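I met the owner of Zateck, a one-person shop in Milledville, on a Sunday, and we spent half of it talking about a tablecloth. Or the lack of one! "I want white on the bottom, dark behind, done," she told me, pouring coffee. She'd bought the dark cloth back in September and has never ironed it ("life's short, and I kind of like the folds"). The white table came from a sale over in Castillo and cost her $50.

I asked what goes on it. "Bottles, cans, whatever I'm sorting that day. Then I clear off and start over."

White table, dark cloth:

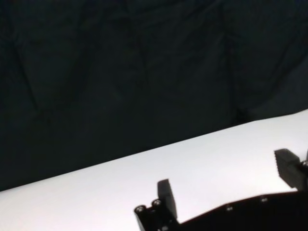
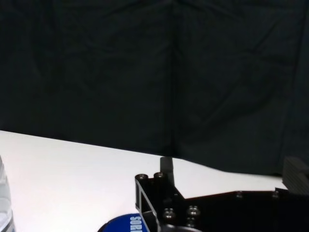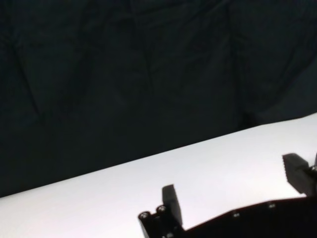 Getting to the shop

Zateck is open 2 days a week, on the Cakville road.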